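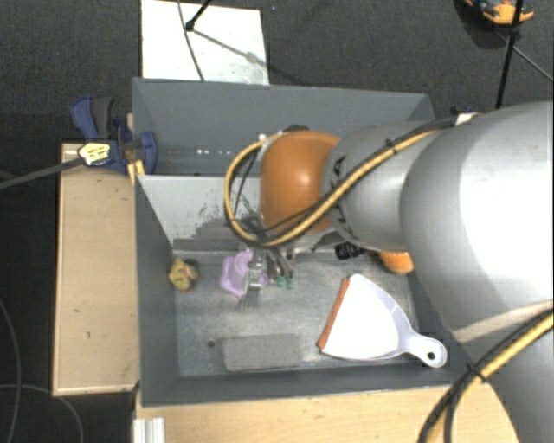 Bin picking in household and shop-floor robotics

Bin picking is the job of taking single objects out of a container in which they lie in no fixed order. It is often used to judge how close machines are to doing ordinary chores such as clearing a sink, sorting toys or restocking a cleaning cart.

Method

A typical station has one arm mounted beside a bin, with a gripper that reaches in from above. The bin is clamped down so that it does not shift when the gripper touches a wall. Sloped walls let objects slide back toward the floor of the bin. Test objects are usually cheap household goods. A flat sponge, a dustpan with a handle and a small toy-like figure each call for a different grasp, and all three may share a bin with a plastic item lying on its side.

Difficulties

Flat objects are hard for two-finger grippers, as there is little to close on. Soft ones change shape when squeezed. A dustpan can be lifted by its handle, but the weight of the pan may turn it in the grip. Objects near a wall leave little room for the fingers. Cables running along the arm also limit how far the wrist can turn.

Trials

The Halto trials, held at Zuvville each July, use 77 household objects. In the most recent round an arm made 1293 grasp attempts, of which 364 failed. Most failures involved thin or soft items. The Górecki scale, used to report the results, has 3 levels: lifting an object, placing it in a named spot, and finishing a whole chore. No entry has reached the third level.

Present use

Picking of known, rigid parts is routine in factories and warehouses. The parts store at Vindcombe uses it for boxed goods, while mixed returns are still sorted by hand. Home use remains limited. Floor cleaning is the main chore left to machines, and tidying, dishwashing by arm and laundry folding are mostly at the research stage.

See also

Grasp planning
Robot end effector
Domestic robot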